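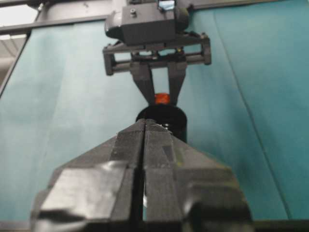
Florencio Quintana说那条线根本没有从树上过，是从涵洞里穿过去的，他自己趴在水里穿的，袖子湿到肩膀，这种事他能记错吗。

一大早就收到他这封信，我粥还没喝完。信写得老长，中间连个空行都没有，跟他当年在电话里报线路一个样，一口气不带换的。起因是我上个礼拜把《通信排的夜里》第三章的稿子发给了大家，里面写到Lodwood那次十一月的演习，我写的是“线在Hanrahan路口架空，绑在路两边的树上”。我写的时候挺有把握的呀！我脑子里有画面的：两棵树，一边高一边矮，Jasper踩着谁的肩膀往上够，下面的人骂他靴子上全是泥。结果Florencio说没这回事，说我把Hanrahan路口和去Plunditz那边的岔道记混了。

我端着碗坐在那里想了半天，越想越没底。

先记一下日子，免得以后翻到又不知道是哪天：2023年2月2日，阴，膝盖不太舒服，早上开窗一股冷风。

说回线的事。外面的人大概不懂这有什么好争的，一条电话线嘛，从上面走从下面走，通了不就行了。可是对我们架线的来说这就是全部手艺了。过路口有三种办法，架空、埋地、穿涵洞，每种都有每种的毛病。架空快，收线也快，可是得够高，不然车一过就给你挂走，车上的天线都能把它钩断；埋地最稳当，但是要挖沟，冬天地硬，挖得手上全是泡，而且填回去以后看不出线在哪里，后面的人接手找不着；穿涵洞看着省事，其实最讨厌，涵洞里什么都有，烂树叶，石头，水，线皮在石头上磨来磨去，磨破了就漏，漏了声音就小，小到你以为对方在故意跟你耳语。

那次演习出的毛病恰恰就是声音小。所以Florencio要是对的，那后半章我就得全改，因为我一直写的是线在树上被风吹得来回蹭，蹭破了皮。他说是涵洞口的石头磨的。唉。

吃完早饭我就把箱子拖出来翻。箱子里有一本通话登记簿，是当年演习结束要销毁没销毁掉的那种，封皮掉了，用绳子捆着。我们那时候规定每一次通话都要登记，时间，谁打给谁，内容摘要，值机员签名。值机员就是我，所以里面一大半是我的字，丑得要命，铅笔写的，有些地方都磨淡了。我翻到那一夜，第149号通话，登记的是“线路检查，声弱，派人巡线”。后面签的是我的名字。可是派了谁，走哪一段，一个字都没写！我真想回去给那个时候的自己后脑勺来一下。那么宽的备注栏，你就不能多写两个字吗？

不过也不能全怪我。那夜我是真的冷，冷到铅笔拿不住，笔夹在两根手指中间是硬戳着写的。总机放在一个半截的掩体里面，上面盖了块雨布，雨布中间积水，过一阵子就得用手往上顶一下，把水倒出去，倒的方向不对就浇在自己脖子里。耳机只有一副，绳子短，你得歪着头听。我到现在左边脖子还比右边紧，理疗的说是枕头的问题，我说你不懂。

我给Padmavathi Mudaliar打了个电话，想着她是巡线组的，总该记得。她那边吵得很，好像在厨房，锅盖响来响去。她一听是问这个就笑了，说你们怎么还在说这个，都多少年了。我说你别笑，Florencio说是涵洞。她想了想，说她记得的是手，别的记不清。巡线的时候夜里不能开灯，线是用手捋着走的，一只手虚握着线，人往前走，线从手心里过去，哪里有接头哪里有破皮，手先知道。她说那夜她手套脱了，因为戴手套摸不出来，走到一处，手心忽然一凉一刺，那就是破的地方了。我说那地方是高是低？你是举着手还是弯着腰？她停了一会儿，说，弯着腰。

弯着腰！那就是低的。那就不是树上。

可是她接着又说，不对，过了路以后有一段也是挂在矮树丛上的，那段也要弯腰，又要抬手，一会儿高一会儿低的，你别全听我的。我说你这个人怎么这样，刚给我一点希望。她说你写书又不是打官司，你就写“过了路口”不就完了。

话是这么说。但是我这个人吧，一件事知道它有两个说法，就睡不着觉。以前在排里也这样，两条线的标牌要是写得不一样，我非得爬起来去核一遍。Ashok Sengar那时候说我，说你这种毛病放在家里是讨人嫌的，放在总机上正好。他说话就那样，夸人也像在骂人。

想到Ashok，就顺便把他教标线那一段也记下来，这一段我打算放进第二章，免得又忘了。我们刚下到排里的时候，都以为架线最要紧的是快。一卷线1000米，放线架往背上一扛就跑，跑得越快越神气，后面放线的轴子呜呜地转。第一次考核我们组跑得最快，高兴得不得了，坐在地上等表扬。Ashok慢慢地沿着线走了一遍回来，什么也没说，把我们带到起点，让我们把眼睛闭上，转了几圈，然后叫我们每个人去摸一根线出来，说清楚它是去哪里的。起点那里好几条线拧在一块儿，没有一条挂了标牌的。我们摸来摸去，吵成一团，有个人还赌咒发誓他手里那根是去营部的，结果那根另一头就拴在旁边的树桩上，是条废线。

Ashok说，好，现在有人要说话，你们让他等着吧。

就这一句。后来标牌我们是走到哪挂到哪，起点挂，终点挂，每个路口两边都挂，每个分叉都挂。标牌上的刻口也有讲究，夜里看不见字，用手摸刻口就知道是哪条。我们排的刻口是他自己定的，跟教材上的不一样，教材上的要刻在上边，他让我们刻在侧边，说上边要穿绳，绳结压着摸不准。后来来了个检查的，说这不合规定，他说是，下次改，下次照样侧边。

写到这里我又去翻了翻箱子，想看看有没有留下一块标牌，没有。倒是翻出来一小截线，还打着接头。接头我现在还会打！我拿鞋带试了一下，方结，拉紧，两股分别绞，错开，不能让两个接头并排，并排了一受力就短路。手指头比脑子记得清楚，这一点Padmavathi说得对。鞋带打完解不开，最后拿牙咬开的，这个不写进书里。

中午Vimala Unnithan来了一趟，给我送校好的第一章。她校稿真是仔细，连我“的”“地”不分的地方都给圈出来了，圈得我脸红。她没在排里待过，看稿子就是看稿子，所以她问的问题跟我们都不一样。她问我，电话线通了以后你们在电话里到底都说些什么？我说说情况啊，报告位置，要弹药，要车。她说不是，我是问没事的时候。

这一问把我问住了，又把我问高兴了，我跟她讲了一个多钟头，茶都凉了。没事的时候才有意思呢！没事的时候每隔一阵要试线，规定只准说“试线，听得清吗”“听得清”，然后挂掉。可是谁忍得住啊，半夜里坐在一个坑里，四下黑乎乎的，线那头有个活人，你能不多说两句吗。于是“听得清吗”后面就会多出来一点东西。有人问那边下不下雨，有人报吃了什么，Jasper De Smet最过分，他在76高地那头，夜里试线的时候给我念他自己编的天气预报，一本正经的，“今夜有雾，雾里有炊事班，炊事班没有汤”。我憋着不敢笑出声，因为连长就睡在离我不远的地方。

后来被抓到了，当然被抓到了，那条线上不止我们两个，营部的值机员也挂在上面听着。第二天Ashok把我们俩叫过去，我以为要挨罚，结果他问的是，雾里有炊事班那次，是几点。我说了个时间。他说登记簿上怎么没有。我说那个也要登记啊？他说，每一次通话都要登记，我跟你说过没有。所以现在这本登记簿上，有一条的内容摘要是“天气”，签着我的名，就是它了。Vimala非要看，我翻给她看，她用手机拍下来，说一定要印进去。

我还跟她讲了Trinell。Trinell是我们那批电话机的外号，说起来也没什么道理，是第一批箱子上喷的字，后来的箱子没有这字了，我们还是叫Trinell。重，死重，背带又细，勒肩膀。摇把在侧面，你摇的时候得用另一只手按住机身，不然它跟着转，满地跑。但是它皮实呀，从坡上滚下去过，泡过水，有一回还被当凳子坐了一晚上，早上拿起来一摇，照样响。Vimala问铃声是什么样的，我学给她听，学得不像，咕噜噜的，闷闷的，夜里还得用布把铃塞住，只让它颤，不让它响。值机的时候手要一直搭在机子上，来电话是用手心感觉出来的。有一阵子我退下来回家，夜里手边有什么东西震一下我就弹起来说“总机”。我妈吓得不轻。

她走的时候说第三章那个涵洞的事别急，先放着。我说好好好。门一关我就给Jasper打电话了。

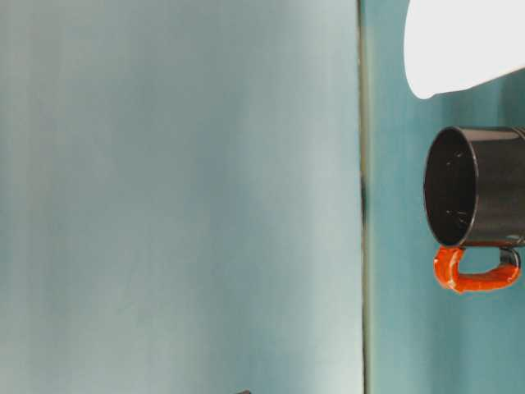 一块浅，一块深，中间一道暗缝。

Jasper的电话打了两遍才通，他说他在院子里。我把事情一说，他很干脆，说树，当然是树，他踩着人上去的嘛。我一听高兴坏了，我说你看，我就说我记得有人踩肩膀！我问踩的是谁的肩膀，他说Florencio的。

我说不可能，Florencio说他那时候趴在涵洞里呢。

电话那头没声了一会儿，然后他说，那他可能先趴的涵洞，后来给我踩的肩膀。

我说你等等，你等等。我拿张纸，把他说的一条一条写下来，又把Florencio信里的一条一条写在旁边。两个人都说自己在路口，两个人都说天刚黑，两个人都说下雨。Jasper说放线架是他背的，Florencio也说放线架是他背的。放线架我们组就只有一个！那天我们组一共四个人，我在总机，Padmavathi后来才从另一头过来，路口除了他们两个就没有别人了。总不能两个人同时背着一个放线架，一个在水里一个在树上。

Jasper说你画个图吧。我就画，路从Lodwood营门出来，往北，过一座小桥，到Hanrahan路口，左手是去76高地的，右手拐下去是Plunditz。我们的线应该走左手。画到这里我停了一下，问他，你记得那棵树旁边有什么。他说有个牛奶架子，就是农户早上把奶桶放在上面等车来收的那种木头台子。我说牛奶架子是哪里的？他说，Plunditz的呀，那里才有养牛的。

说完他自己也愣住了。

你看！那棵树在去Plunditz的岔道上，不在Hanrahan路口。Florencio没说错，我和Jasper把两个地方混到一块儿去了。可是我们的线走左手，没往Plunditz去，那我们跑到Plunditz岔道上踩着肩膀架什么线？Jasper想了好久，我听见他那边有鸟叫。后来他很小声地说，是不是第一次架错了的那条。

啊呀！我全想起来了。

天黑以后第一趟，他们走错了。路口应该向左，他们向右了，下雨，看不清，地图又包在塑料布里起雾。他们一直架到Plunditz的岔道，架空过路，架得漂漂亮亮的，踩着肩膀绑得高高的，然后往前走没多远就走到人家牛棚门口了。这时候才知道错了。于是往回收线，收回来再从路口向左架，这时候已经晚了，不敢再架空，嫌慢，就从涵洞穿过去了。趴在水里穿的是Florencio，那时候放线架换他背，前一趟是Jasper背的。全对上了，谁也没有撒谎，就是谁都把丢人的那一趟给忘掉了。

我说Jasper，你们当时回来报告了没有？他说好像没有。我说登记簿上一个字都没有啊，怪不得线通得那么晚，我在坑里等得脚都没知觉了，我还以为是你们那边路难走！他哈哈哈笑，笑完说，那你写不写？

这个倒真要想一想。按理说当然要写，写的就是这些事，要是都写成一路顺风，那跟墙上贴的排史有什么区别。可是Ashok那边我有点没底。他不知道的呀，到现在都不知道他最得意的那个组有一回把线架到牛棚里去了。他现在眼睛不好，稿子是家里人念给他听的，上次念第二章的开头，他让人带话回来，说“写得还行，逗号太多”。我想象了一下他听人念到牛棚那一段的脸，又想笑又有点怕，怕什么呢，他又不能罚我去背线。

下午我就坐下来改，改得很顺，一口气改了好几页。以前那一章一直写得干巴巴的，我还怪自己文笔不好，现在知道是中间少了一截，少了一趟路，怎么接都接不圆。加上牛棚，后面的声弱也有来由了：线是收回来又放出去的，收的时候在泥里拖过，本来就伤了，再从涵洞石头上一磨，不坏才怪。这条我得再问问Padmavathi，她摸到破皮的地方究竟是一处还是好几处。要是有好几处，那就更说得通了。

写着写着又想到收线。收线没有人写，回忆录里全是架线，谁爱写收线啊。演习一完，步兵爬上车就走了，我们还得沿着原路一步一步把线收回来，边走边绕，绕的时候要有人在后面用布捋着擦泥，不擦干净绕上去，下次放线就是一团硬疙瘩。天亮着，人困得要命，走着走着就睡着了，线在手里还在动，人是闭着眼的。那次收到涵洞那里，我也去帮忙了，我记得我站在路上面，看着线从水里一点一点出来，黑的，滴着水。你看，我自己明明看见过线从涵洞里出来！可是在我的脑子里，它硬是在树上挂了这么多年。人的记性真是没法说。

那棵树我又是怎么记得的呢，我人在总机，根本没去过岔道。想来想去，应该是听来的。一定是后来哪天夜里，Jasper在试线的时候讲给我听的，讲他怎么踩着肩膀上去，讲Florencio怎么骂他。他光讲了树，没讲牛棚，这个滑头。我听着听着就听成自己看见的了。

给Florencio回了信，就写了几行，说你是对的，涵洞，我改。另外请问你还记不记得牛棚。发出去不到一会儿他就回了，平时他回信要好几天的。这次只有一句话：谁告诉你的？

我把这封给Jasper转过去了。

晚饭吃的是昨天剩的，热了一下，懒得另做。吃的时候Padmavathi又打过来，说她想起来了，破皮的地方有两处，第一处她用胶布缠了，缠完试了一下还是不行，往前走又摸到第二处，第二处在涵洞口外面，线被石头棱子硌着，芯都露出来了。她说她当时蹲在那里剪线重接，剪刀掉水里了，摸了好久。她还说奇怪得很，那线上有一股牛粪味，她一直以为是涵洞里冲下来的。

我笑得筷子都掉了！我跟她说了牛棚，她在那头先是不响，然后大叫一声，说我就知道！我就知道那个味道不对！她说她闻了一夜，手上、袖子上都是，回来跟别人说，别人还说是她自己踩的。冤枉了这么多年。她说你一定要写，你不写我自己写，还要把Jasper的名字加粗。

好吧，那就写。Ashok那边，我想过了，稿子先不寄，我自己去一趟，当面念给他听，逗号我念的时候跳过去就是了。带点什么去好呢，他不吃甜的了。回头问问Vimala，她上次说有一种咸饼干不错。

明天要做的：把149号那一页复印出来，“天气”那一页也复印；路线图重画一张，两趟线用实线和虚线分开；第三章的标题原来叫《过路口》，要不要改，再说。Vimala问的那个“没事的时候说些什么”，我想单开一章，这两天先把能想起来的试线闲话都抄在一张纸上，Jasper的天气预报不止那一条，还有一条是关于连长的袜子的，让他自己讲，我记不全。

膝盖还是疼，热水袋灌好了，睡觉。登记簿忘了捆回去，就让它在桌上放着吧。

刚躺下又爬起来补一句：Jasper回信了，说Florencio给他打了电话，两个人在电话里吵了半天，吵的是当年在路口到底是谁说的“右边”。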